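3.2 Ground rules for the tabletop scenes

I wrote the first version of our rules on a single page, and it lasted until August. By then we had 1,538 simulated episodes from Stestberg, and I kept finding runs I couldn't compare with each other. So this section covers what we (well, mostly I) changed. The biggest change is that clutter is now part of the protocol. The target has to share the counter with things the arm could plausibly knock over, and a neighbor can stand right up against it, like the pink bottle next to the purple one in Figure 6.

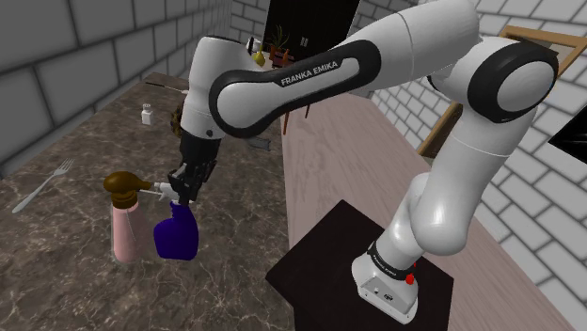 Figure 6. Arm over the counter, overview camera.

3.3 What the reviewer has to see

Every episode gets two views, one of the whole arm and one close to the fingers. I fought this rule at first – it doubles the storage! – but the overview alone hides too much. With a flat target like a knife, I want both fingertips and the handle between them in view before I sign off on anything. See-through objects get the same treatment, and we log them under their own tag. 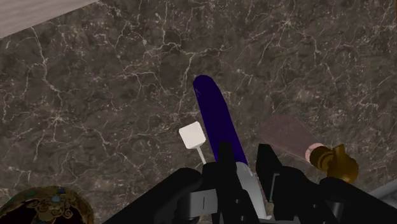 We threw out 211 episodes under the Heywood checklist, and 16 of those came back after a second reader disagreed with me. I'm fine with that. The rule now says two readers, working apart, and a written note whenever they split. Jomon, our labeling tool, won't close an episode without it.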